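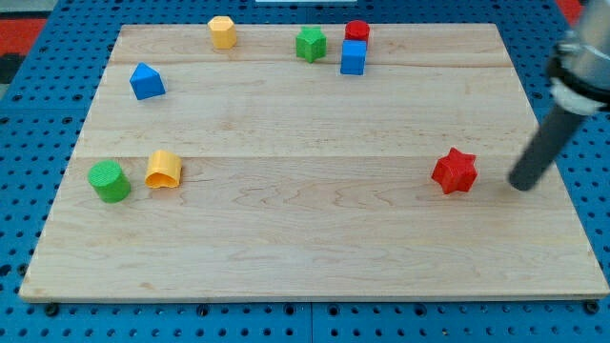

The Slow Corner

I spent 18 minutes last month in a shop in Ondley, choosing a tea towel. I know because my parking ran out. It was a perfectly ordinary tea towel (blue stripe, loop in the corner), and I came out with it, plus a soap dish, plus a candle I did not need, and I felt great about all of it! When I got home I started wondering what on earth had happened to me in there.

So I went back and asked.

The shop is called Sella, and it belongs to Karine Tremblay, who laughed when I told her about the parking ticket. "You got stuck at the table," she said. She has a big low table a few steps inside the door, set at an angle, so you can't walk straight past it to the back wall. You have to drift left or right. Most people drift right. I drifted right. The tea towels were on the right.

I've been writing about stores for long enough that I should have caught it, but layout is one of those things you feel in your feet before you notice it with your eyes. Karine opened with everything lined up in neat rows, the way her old landlord had left the fixtures, and she says people would march to the end of an aisle, turn around, and march out again. "It was like watching people look for a bathroom," she told me. One February, when business was dead anyway, she closed for a couple of days and dragged everything around. She's been dragging it around ever since.

Her rule is that the first few steps inside the door don't count. People are folding umbrellas, finding their glasses, finishing a phone call, telling a kid not to touch anything. Put your best stuff there and they'll sail right by it. She used to keep her nicest mugs just inside the door and hardly sold any. She moved them back to the angled table, same mugs, same price, and had to reorder.

I wanted a second opinion, so I called Gordon Marchand, who ran the floor at a hardware store for most of his working life and now helps small shops with their layouts. Gordon doesn't go in for theories much. He likes to stand in a corner with a coffee and watch. When I asked him what he watches for, he said, "Butts." I must have made a noise, so he explained. If the aisle is tight and somebody bending down to a low shelf keeps getting brushed from behind, they'll stand up and leave, and they'll have no idea why they left. His fix is to keep anything that takes some thinking over out of the narrow spots. Batteries can live in a narrow spot. Paint chips can't.

He's also the one who got me onto the idea of a slow corner. Every shop has a place where people naturally ease up, he says, and the owner usually has the wrong thing in it. In Karine's case it was the back left, near the window, and it held gift bags. Gift bags! She put a chair there, and a shelf of cookbooks at elbow height, and people started sitting down. Then they'd get up and look at the pans.

Not everyone is sold on the chair. Emese Kiss has a yarn and fabric shop called Joria a few streets over, and she took her own chair out after 3 weeks. "It filled up with husbands," she said. They weren't buying, they were sighing, and the sighing made their wives hurry. She moved the seating outside under the awning and says the whole place relaxed. I love this, partly because it's the complete opposite of what Karine did and both of them are happy.

Where they do agree is on empty space, and it's the part owners find hardest. When you've paid for stock, you want it out where it can earn its keep. Emese used to have up to 100 bolts of cotton standing along one wall, spine out, packed in like library books. She cut the wall by nearly half, turned some of the bolts to face front, and kept the rest in the back room. People began pulling things out and carrying them to the window to see the color properly. Before, they'd mostly just stroked the ends and moved on, poor things.

I tried some of this myself, in a small way, at the charity shop where I do a shift every other week. Shirley Arsenault is in charge there and she let me have one bay to play with, on the understanding that I'd put it all back if it was a flop. I took five shelves of glassware down to three. I put the tall things at the ends and left a gap in the middle with just one nice jug in it. The jug was gone before lunch. The next jug took longer, I'll admit, and somebody filled the gap with paperbacks as soon as my back was turned, but Shirley has let me keep the bay.

If you have a shop and want to try any of this, Gordon's suggestion is to start with the register. Stand behind it and see what you can't see. He finds that owners look out at the same slice of floor all day and fuss over it endlessly, and the part behind the pillar goes to seed. Then walk in from the street like a customer, bag on your shoulder, and go wherever your feet want to go. Do it when you're a little tired. Notice where you stop. Move one thing, leave it for a couple of weeks, and keep a note of what sold from that spot before and after. If you move everything at once (Karine's method, and she's the first to say so) you'll have a lovely time and learn nothing about which bit worked.

I went back to Sella once more before I finished writing this. The angled table had been turned the other way, and the tea towels were on the left. I bought another one.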